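About Us

The Darby Center for Coastal Sediment Research studies how gas, water and fine mud move through the shallow seafloor. We are a unit of Istumier College, with labs on the main campus and a core store at Belay harbor. Our director is Zewditu Dinsa.

What we do

Most of our work starts with cores. Crews bring them up from the shelf in plastic liners, and we log, split and sample them at the harbor. The store holds 1,000 core sections, kept cold and open to outside researchers on request. Pore water goes to the chemistry lab on campus. Gas samples are run there too.

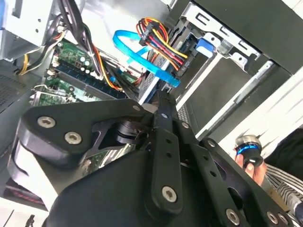 Gripper and open desktop computer case

Our longest-running project is Pliline, a survey line of 60 stations running out from the harbor mouth. Each station is visited every March, and the deepest lies under 200 meters of water. Liya Nigatu leads the survey and keeps the station records. Results are posted after checking, with the raw logs alongside them.

Teaching

We offer two courses for undergraduates, one on marine sediments and one on lab methods. Graduate students join a project in their first term.
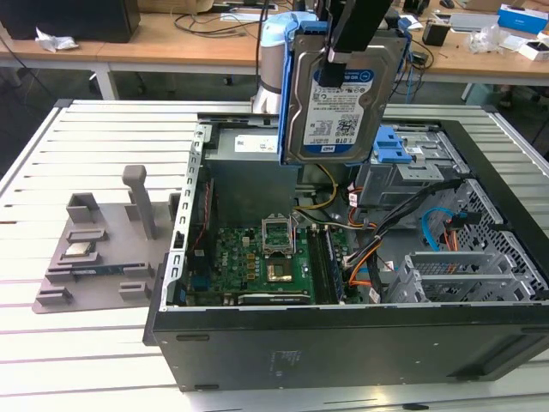
They are expected to spend time at the core store as well as on campus, and travel between the two sites is paid for. Places on the survey boat are limited and go first to students whose thesis depends on the samples.

Working with us

Core requests are handled by Abrehet Gudeta. Please state the station, the depth range and how much material you need. Small samples can be mailed. Whole sections stay in the store. 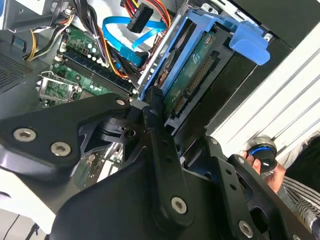 Dewanti Raju wrote to us after a visit that the older logs were easier to use than expected, but that the depth scales should be checked against the liners before sampling. We now do this for every request.

Public forum

Our yearly forum was held on 21 September 2024 in the college hall. The talks covered methane seeps, harbor dredging and the first chemistry results from the outer stations.
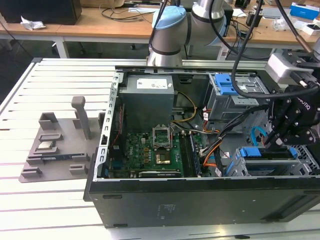 Ayana Habte asked whether the survey could be extended past the shelf edge, saying the outer stations leave the most interesting ground untouched. An extension is under review and depends on ship time.

Slides from the talks are available from the center office.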